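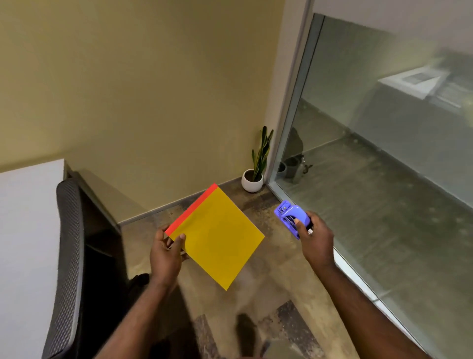

From: Mikkel Holst
Date: Feb 13, 2019
Subject: Re: [stockroom] Unit of issue for pads and rolls after the Kinow import

Fuseini Ackah wrote:

> We moved the consumables list over from Radgate last week. The import
> finished with 3,158 lines, which matches the export. On 138 of them the
> stock value is wrong by a whole multiple. They are all items we buy by
> the pack and hand out singly: writing pads, tape, label rolls.
> Has anyone seen this? I would prefer not to key them again by hand.

Yes, we had the same fault in June. The totals match because the importer only checks the number of lines. It doesn't compare quantities.

Radgate keeps two units per item, the purchase unit and the issue unit, with a pack factor between them. Kinow has the same two fields, but the importer reads the factor only if the purchase unit is filled in on the item record itself. If the unit was inherited from the item group, the column comes out blank in the export and Kinow sets the factor to 1. A pack of ten pads at the pack price then becomes ten pads, each at the pack price.

To find the affected lines, sort the export by purchase unit and take the blanks. Ours came to 724, but many of those were bought singly and were correct anyway.

The repair is as follows. Fill in the purchase unit and the factor in the export file, delete every line that was correct to begin with, and import the remainder with "update existing" ticked. Leave the quantity column out altogether. If you include it, the importer posts a stock adjustment for each line and you will have those in the ledger for good.

Two further points. Items with open orders are skipped without a message, so close or receive the orders first. Reorder levels are held in issue units and are not touched by the update. Prapai went through ours separately and found several that had been entered in packs all along, which was a mistake in the old system too.

Yaowalak asked off list whether version 2 of the importer cures this. I have only tried it on a test copy. It warns about the blank column but still writes 1.

Mikkel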